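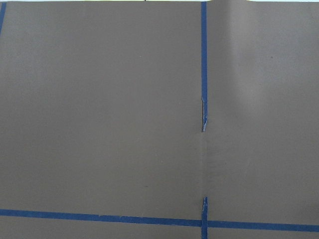

Taping a Grid for Varied Start Positions

If you've ever trained a policy on a couple hundred demos and then watched it fall apart because a bowl moved two inches, this one is for you. I lost most of a spring to that problem on our bowl task, and what got me out of it was a roll of painter's tape and a spreadsheet.

The idea is simple. You split the table into cells, you draw a cell for each object before each demo, and you write down what you drew. Then when you test, you can ask which cells the policy has seen and which it hasn't. Tadeusz Olszewski on our team calls it bingo, and okay, it kind of is.

What you need: brown kraft paper, blue painter's tape, a long straightedge, your bowls, and a script that picks cells (mine is called Gemley and it's about as dumb as a script can be).

Step 1. Cover the table. Pull the paper tight and butt the sheets together, then run a strip of tape right down the joint so the seam doubles as a grid line. Check that tape every morning! Once it tears, the paper can lift, and your wrist view gets a shadow that wasn't in yesterday's data.

Step 2. Lay the lines. Go big with the cells. My first grid was so fine that I'd have needed thousands of demos to fill it — don't do that. 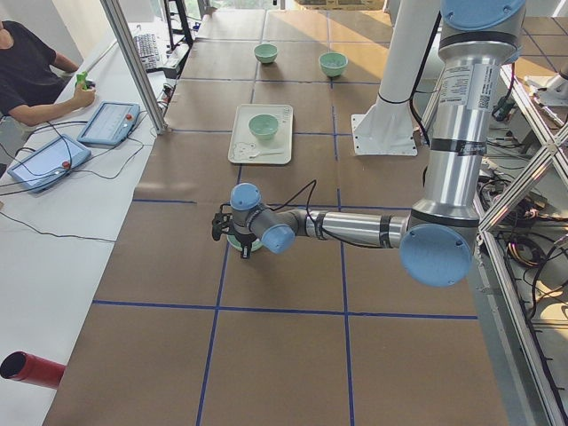
Step 3. Draw and place. I run the script, it gives me a cell for every bowl and one for the tray, and I set things down anywhere inside the cell. Resist the urge to center them. You want the mess inside the cell too, and the tape is only there so you can keep score.

Step 4. Record. One person drives, and if you've got a second pair of hands, they do the resetting and the spreadsheet. If a demo goes bad, throw it out but keep the same draw and try again. I used to redraw after a miss, and without noticing I was tossing all the hard layouts. Myrto Kokkinos caught that one when she plotted my counts and found a big hole in the far corner. 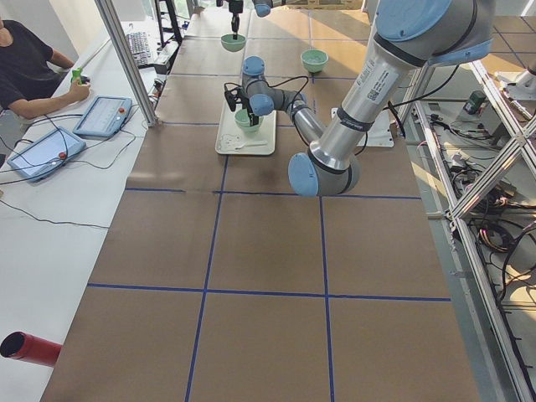
Gripper down in the bowl on the tray, with the other two bowls farther up the table.

Step 5. Hold some layouts back. Before recording anything, take a chunk of your draws and lock them away for testing. We recorded 300 demos and kept 242 for training after cleanup. The test layouts were never in either pile.

Step 6. Look at the wrist views. Scroll through them quickly and see how often the thing you care about is barely in view. Those moments matter a lot, and you'll want plenty of them in training.
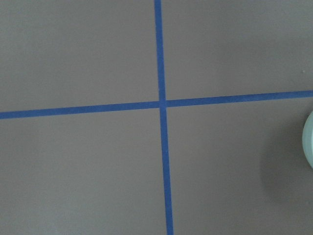
Wrist view near a tape crossing, just the edge of something pale on the right.

So did it help? On the held-out layouts, the old policy (same number of demos, bowls placed wherever I felt like it) finished 59 percent of its runs. The grid policy finished nearly all of them, and the misses bunched up in 2 cells at the far end, so I knew exactly where to go record more.

One warning: the policy can learn to lean on the tape. Peel up a few strips, test again, and see if the score drops. Ours dipped a little. I'm planning a proper no-tape run in September and I'll add the numbers to this page when I have them.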